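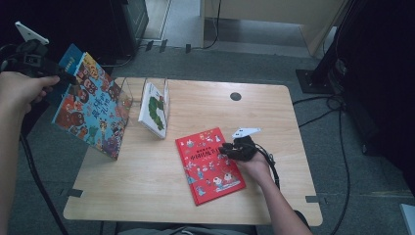
Bilderbücher auf Chinesisch: durchsichtige Box oder Regal?

Grellance Forum > Kinderzimmer und Bücher > Aufbewahrung

zweisprachig_im_norden
Beiträge: 8

Guten Abend an alle,
ich schreibe zum ersten Mal in diesem Bereich, bitte entschuldigt kleine Fehler, Deutsch ist nicht meine erste Sprache. Wir haben zu Hause viele chinesische Bilderbücher und ich suche eine gute Ordnung für sie. Zurzeit benutzen wir auf dem Tisch einen Ständer aus klarem Acryl. Die Kinder sollen die Bücher nach dem Lesen selbst hineinstellen, und zwar so, dass man die Titelseite sieht. Sie können die Schriftzeichen auf dem Rücken nicht lesen, sie suchen nach dem Bild.

Mein Problem ist die Größe. Das kleine weiße Buch mit der grünen Raupe steht gerade und ohne Mühe. Das große Bilderbuch mit den vielen Gesichtern auf dem Umschlag lehnt dagegen schräg. Das rote Buch liegt meistens flach auf dem Tisch, und ich frage mich, ob es so bleiben soll.

Soll ich eine größere Box kaufen oder lieber ein niedriges Regal, zum Beispiel das Tukine? Der Tisch ist aus hellem Holz und ich möchte nichts daran festschrauben.

leseratte_mit_brille
Beiträge: 2.260

Willkommen! Ich würde die Box behalten und nur weniger hineintun. Wir wechseln jeden Montag aus, der Rest liegt im Schrank. Seitdem räumen meine Kinder viel lieber auf. Große dünne Bücher stelle ich immer ganz nach hinten, die kleinen davor, dann sieht man beide Umschläge.

kantenschoner
Beiträge: 50

Da muss ich widersprechen. Schräg lehnen ist für ein Buch mit festem Deckel das Schlechteste. Der Buchblock zieht mit den Jahren nach unten und der Rücken verzieht sich. Entweder ganz gerade und gestützt oder flach hinlegen. Für die großen Formate würde ich immer das Liegen empfehlen, auch im Kinderzimmer.

leseratte_mit_brille

Für eine Sammlung hast du sicher recht. Bei Bilderbüchern, die jeden Abend in der Hand sind, geht vorher etwas anderes kaputt - bei uns waren es immer die Ecken.

zweisprachig_im_norden

Danke für die schnellen Antworten. Zum Liegen habe ich eine Frage: Wenn zwei große Bücher übereinander liegen, sieht das Kind nur das obere ganz. Bei uns sind es diese beiden mit den Monstern. Die Titel sind auf Chinesisch, aber mein Sohn nennt sie einfach "das Blaue" und "das Volle".
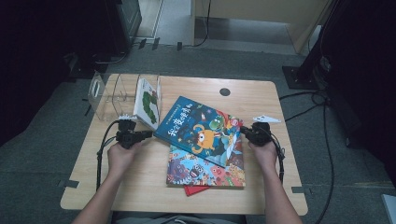
Das Blaue über dem Vollen, die Raupe in der Box.

Wie Sie sehen, lege ich das obere ein bisschen schräg, damit auch vom unteren etwas herausschaut. Ist das für den Umschlag schlecht?

kantenschoner

Für ein paar Tage macht das gar nichts. Ich würde nur keinen hohen Stapel so bauen, weil das Gewicht dann ungleich drückt. Zwei Bücher sind in Ordnung.

holz_und_leim
Beiträge: 15

Ich habe das Tukine seit Oktober. Laut Anleitung passen bis zu 15 Bilderbücher hinein, aber mit dicken Deckeln werden es deutlich weniger. Es steht auf dem Boden, also ist der Tisch wieder frei. Nachteil: Die Fächer sind aus Stoff und große Bücher sinken darin ein wenig nach vorne. Bei Sistard gab es das gleiche Modell mit Holzleisten, das würde ich heute nehmen.

regenschirmtante

Ich bin gegen Acryl auf dem Tisch, bei uns hatte die Box nach kurzer Zeit überall Kratzer und Fingerabdrücke. Ein Griffloch wie bei eurer ist allerdings praktisch, die Kinder können sie damit selbst wegtragen.

leseratte_mit_brille

Kratzer kommen bei uns vom trockenen Abwischen. Ein feuchtes, weiches Tuch nehmen und keinen Glasreiniger, dann bleibt sie lange klar.

zweisprachig_im_norden

Ich habe jetzt alles gelesen und mit meiner Familie besprochen. Die Box bleibt auf dem Tisch, aber nur für die kleinen Formate. Die großen lege ich vorläufig flach hin, und nach dem Modell mit Holzleisten werde ich bei Sistard fragen. Weiß jemand, wie tief die Fächer sind? Unser größtes Buch ist leider auch das schwerste.

holz_und_leim

Ich messe am Wochenende bei meinem nach und schreibe es dann hier hinein. Die Tiefe müsste bei beiden Modellen gleich sein.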